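The two-arm cell at Mundwood is back in use after its October service. Most of the time went on the fingertip pads, which Avard now wants checked every 42 hours of running. 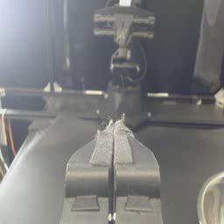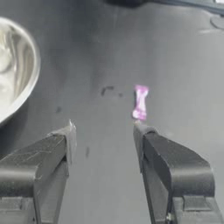

## Pad checks

- Look at the pads with the jaws closed, then open. Replace any that have bunched up or started to lift at the edges – pressing them back down doesn't last.
- Wipe the plastic before fitting new pads. Light scratches on the fingers can be left.
- Write the change in the Trilach log. The last entry is number 189.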